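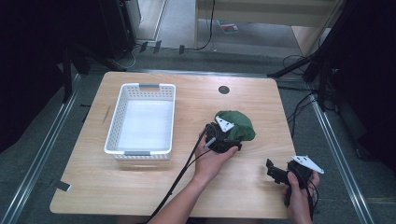
Line drying indoors is mostly a humidity problem. I spent the winter measuring it in my apartment in Brinport, and the notes below are the cleaned-up version of a spreadsheet that got out of hand.

The apartment has one bedroom, no dryer hookup and a bathroom fan that moves very little air. A full load comes out of the washer holding a lot of water. I weighed mine before and after drying for most of the winter, on a luggage scale at first and then on a flat parcel scale when the luggage scale started drifting. The median load gave up 1410 grams. All of that goes into the room air, and from there it leaves through a window or ends up on the coldest surface available, which in my case was the aluminum window trim behind the couch.

Setup: one folding rack, one box fan on its lowest setting, two cheap hygrometers (one on the rack, one on the far wall). I logged readings every half hour while I was home and awake. Overnight data has gaps. I did not interpolate.

The first variable was spacing. With shirts touching on the rack, the seams and collars were still damp the next morning. With a gap of three fingers between items, the same load was done before bed. Spacing made a larger difference than temperature over the range I was willing to pay for. I raised the thermostat for four loads in January and the drying time dropped a little, but the gas bill was noticeable and the window trim got wetter.

The second variable was airflow. The fan should point along the hanging fabric, parallel to it. Pointed straight at the rack, it dries the front row and leaves a dead zone behind it. I moved it to the end of the rack, at floor level, tilted up slightly. Towels still take the longest. Cotton jersey is next. Anything polyester is practically dry when it comes out of the washer.

The third was spin speed, which I should have tested first. My washer is a Plorow, the narrow model the landlord puts in all the units, and its default cycle spins slowly to protect fabrics I don't own. Running a second spin on the high setting took another 500 grams out of a towel load. The machine does this in a few minutes and the electricity cost is too small for my meter to show. If you change one thing, change that.

Then ventilation. Evaristo Fiore, who lives upstairs and used to install ductwork, told me to stop leaving the window cracked all day and open it wide for short periods instead. The reasoning is that a cracked window cools the wall around it without exchanging much air, and the cold wall collects condensation. I tried both for a couple of weeks each. With the window cracked, the far-wall hygrometer sat in the high sixties. With ten minutes fully open, three times per load, it stayed in the fifties and the trim was dry to the touch most mornings.

I borrowed a dehumidifier from Sanaa Abou Zeid in February. It is an older Zarkach unit and it is loud. It works well. It also heats the room, which helps, and it has to be emptied, which I forgot twice. For a closed bathroom with the rack inside it is the fastest method I tested. I gave it back anyway. The noise was a problem on calls.

Some smaller items:

Jeans dry faster inside out, hung from the waistband with the pockets pulled out.

Socks can go on the bottom rail. They don't care.

Hangers on the shower rod work for shirts, but only with the bathroom door open and the fan moved into the hallway.

Both hygrometers read differently out of the box. I did the salt test on each — a bottle cap of damp salt in a sealed bag overnight — and wrote the offset on a piece of tape on the back. One was off by six points.

I still have 31 loads to enter from the paper log, mostly from March. They used a different detergent and I don't expect that to matter. The next test is wool dryer balls on the rack between towels, as spacers.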